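Notebook, Khaemba bench, 30 December 2025

House rules for the sandwich task, rewritten after Hạnh Đỗ and I read the October version and found it had two rule fours, which disagreed.

1. Speed limit near the plate is 90 mm/s. Teltus will let you set more. Teltus would let you set anything.

2. One hand on the stop while the arm is live. Holding coffee in the other is tolerated. Holding the stop and the coffee in the same hand is how we got this rule.

3. Food that has been on the bench belongs to the bench. Sarahí Ibarra asked whether this covers the good bread. It does.

4. Fingers get wiped before and after every session, and the wipe goes in the log. We have 1,029 episodes on the Gosta drive and a wipe entry for roughly half, so either we are slobs or we are bad at logging. I know which I'd put in the audit.

5. Open the fingers fully before coming down to the plate. Board stays up and to the left, plate to the right of it, lettuce allowed to stick out. Do not tidy the lettuce between takes. 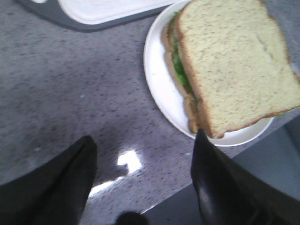
6. Label failures as failures. "Partial success" is retired. Pliltside still uses it, and may keep it.

To do: ask Hạnh who owns rule 2 in the safety binder, print this, take the old one off the wall.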